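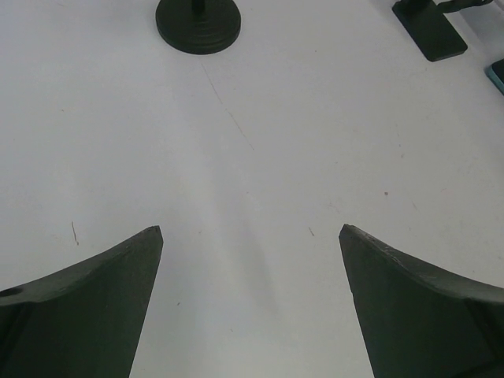

Set-up guide > Section 4: Wrist camera and finger check

Applies to: Briltano two-finger hand, kit 407, with Fanbridge control box. For the older Flancombe hand see sheet 709.

Before you start
Arm powered, hand fitted, stop button within reach. Table wiped down. Scuffs and scratches in the top are fine, crumbs and tape are not.

4.1 Open the fingers
1. Hold OPEN on the box till the light goes green.
2. Look at the live view. Both fingertips should show, one left, one right, with a wide gap of table between. Tips level with each other, near enough.
3. One tip higher than the other? Power off, loosen the finger bolt, reseat, nip up, try again.
4. No fingers in view at all = camera bracket on upside down. Go back to Section 3.

CAUTION: Keep hands out of the gap whenever the box is live. Fingers close without a beep.

4.2 Check the view
1. Set the arm to park height, 300 mm above the table.
2. Stand bases and plates go at the far side, top of the view. Round base in line with the gap if you're using it as the aiming mark.
3. Run cables away from the fingers. Tie back anything that hangs.
4. Phones and other small bits off the table before first move. The arm wont look out for them.
5. Press SAVE VIEW. Wait for the tick.

Note: a soft shadow on the table between the fingers is normal. If it's so dark you lose the tips, add a lamp from the side. Don't turn the exposure up, it washes out a white table.

Note: pale specks along the top edge of a finger are coating wear. Cosmetic. Chips on the gripping face are not, order a new pair (part 3374, sold as pairs only).

4.3 First close
1. Nothing in the gap. Check agian.
2. Speed to LOW.
3. Tap CLOSE once. Tips should meet flush, no click.
4. Open, close, open. Leave open.

CAUTION: If a finger catches the table, hit stop. Do not pull the arm up by hand.

Error E2 at any step: reseat the wrist plug, restart the box, begin again from 4.1. Still there, ring Westerberg spares with the number off the underside of the box.

Next: Section 5, Teaching a pick point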